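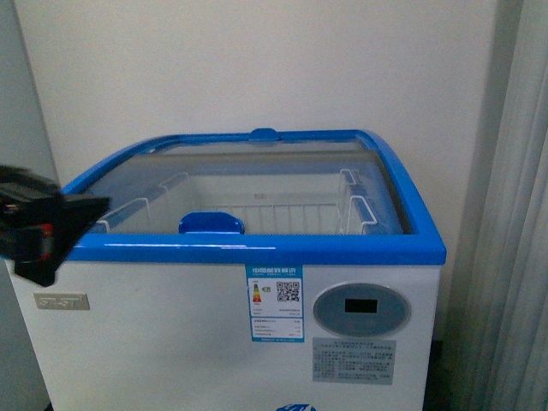

January 16, 2023

On the early shift again. I was on the freezers until the break, then at the desk doing the log sheets with Iwona Kubiak.

The Hamodik arm has been doing freezer runs since October. It slides the glass lid, reaches in, takes out what the order asks for and shuts the lid again. My part is to load the orders, watch the first few, and step in when it stops. It stopped 6 times this morning. Most of those were the lid. The tab on the front panel is small and the arm comes at it from the left, and if it gets hold too low it pulls up instead of back. Sinéad Ó Conaill wants to try a slower approach tomorrow. I said we should move the freezer a few inches away from the curtain first and see what that does.

My hands are better. Last winter I had cracked knuckles from November on, from going in and out of the cold all day, and I have not bought a tube of cream this year. I should write that down because I complain about the rest.

The rest is mostly the standing. I used to walk the whole shift and talk to people at the packing end. Now I stand by one freezer and wait for something to go wrong, and by the break I am more tired than I was when I did the picking myself. Iwona feels the same. She asked Warnex if we could trade places every two hours - they said they would look at it.

They are also saying 100 orders a shift by spring. We did 100 by hand on a good day, with three of us. Marciniak from the office says no one's hours will be cut. He said it twice, so Iwona wrote it in her notebook with the time.

Need to ask Sinéad for the key to the parts cabinet. Bring thicker socks.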